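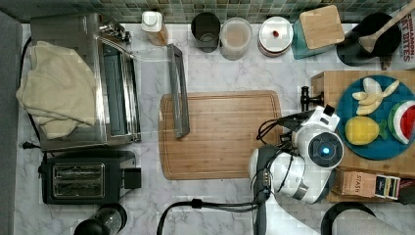
Tiago Moreira moved into the end house at Trelach in September, and if you ask him what he brought with him he will mention the sofa, two boxes of books and then, after a bit of a pause, the arm. It came up the path in a wheelbarrow wrapped in a duvet, and for the first month it lived under the stairs while he argued with himself over where it ought to go. The spare room was the sensible answer. He chose the kitchen, as I rather think he always meant to, since the kettle is there and so are the people.

I went over on 19th February with a lemon cake and a great many questions, and stayed until well after dark. Tiago spent 13 years repairing lifts for a firm called Rocha, and he talks about joints and bearings the way my grandfather talked about sweet peas (at length, and with one hand on your elbow). He calls the whole project Presari, a name he has never properly explained to me, and keeps its history in a fat green notebook that has been dropped in the sink at least once.

The aim is easy enough to say. He would like an arm that can work at an ordinary kitchen worktop, among ordinary clutter, and pick up a piece of fruit from a plate and put it down somewhere else without fuss. He practises with toy fruit, having got through a fair number of real bananas before Christmas.
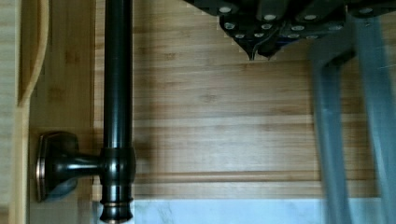
What takes the time, he told me over the second slice, is everything in between. A lift goes up and down a shaft and knows where it is. An arm has to find its way past whatever the household has left out that day, and Tiago refuses to tidy up for it, which I found oddly touching. He has written down nearly 3000 attempts in the notebook, each with a tick or a cross and sometimes a remark in the margin. My favourite, at number 67, reads simply "too keen".
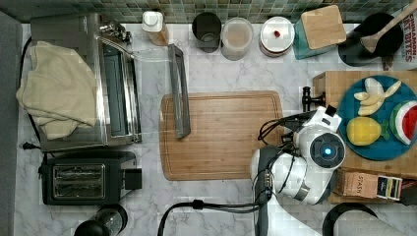
On Thursdays of old he would have been at the workshop in Trumton, where a dozen or so members share the benches and the one good lathe, and he still drives over when a part needs turning or when he wants company. They lent him the clamps and a good deal of advice, some of it about cables. He is hoping to take the arm across in the spring and let the others have a go, provided he can find the duvet.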